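Gatow notebook – simulated kitchen, bottle task
April 21, 2025
Entry by Manuela Parisi

The purpose of the present session was to repeat the August comparison of the two grasp policies, Talpur and Fukent, on the bottle-and-cabinet task. The simulator build is Rotmont, unchanged. Each policy was given 285 episodes with the same list of seeds, and the time limit was held at 600 steps. Wrist view and top view were both stored.

The grasp check was rewritten before the runs began. The old rule required contact on one finger pad only and accepted grasps that failed as soon as the arm moved. The new rule requires contact on opposing pads for 22 consecutive steps while the bottle is still inside the compartment.

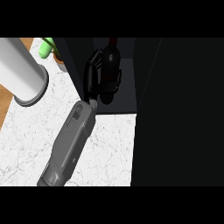

Why is the grasp scored separately from the full task? A single score for the whole task hides the stage at which an episode was lost, and the two policies tend to fail at different stages.

Of the 570 episodes, 567 were usable. The remaining three stopped on a solver error during reset and were excluded for both policies. Seeds are listed in the run folder.

Talpur closes early when the bottle starts near the side wall of the cabinet. Fukent approaches more slowly and reaches the step limit more often, although its grasps hold better under the new rule. The difference is smaller than the one recorded in August, and part of that earlier gap must be attributed to the old check.

Dark objects against the dark interior remain a difficulty for the pose estimate. Raising the cabinet light in the renderer was considered and put off – it would break the comparison with the earlier runs.

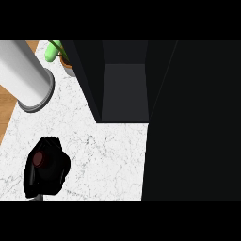
The start pose of the arm was also reviewed. It is now drawn from a wider region over the countertop, and Talpur proved more sensitive to this change than Fukent. A fixed start pose will be kept as a control condition.

Open items: rerun the excluded seeds with a smaller solver step; log the pad forces at full rate; agree on a name for the new check before the tables are shared.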